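Skorkport team trains robot arm on simulated kitchens alone

A research team at Unditz has taught a robot arm to carry out kitchen tasks using practice data made entirely in simulation. The method, called Lornine, was released in July together with its code and training scenes.

Robots that work in homes are usually trained by people who guide the arm by hand, which is slow and costly. Lornine starts with 25 guided runs in a simulated kitchen. It then changes the worktops, floors, lighting and position of objects to produce 2,294 new runs without further human help.

In tests on a real arm at the company's Skorkport laboratory, the trained system completed 56 out of 100 attempts at opening and closing cupboards and small appliances. An earlier version, trained on the guided runs alone, failed most of the same tests.

"The arm had never been in a real kitchen before we ran it," said Mekdes Lencho, who led the work. "It still misses handles more often than we would like, mainly when it comes at them from the side."

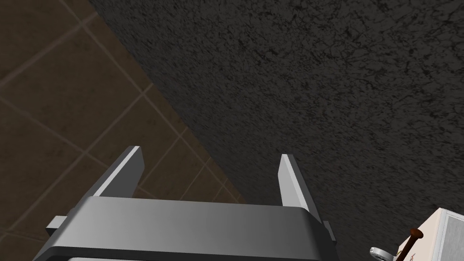
Training uses the view from just behind the gripper, so the system learns from the fingers and whatever lies beyond them. Caoimhe Keane, who built the scenes, said varied stone and tile surfaces had made more difference than extra objects.

The team will next test tasks with several steps, such as putting a cup away and shutting the door after it.

Press contact: Fergal Lenihan, Unditz, Skorkport.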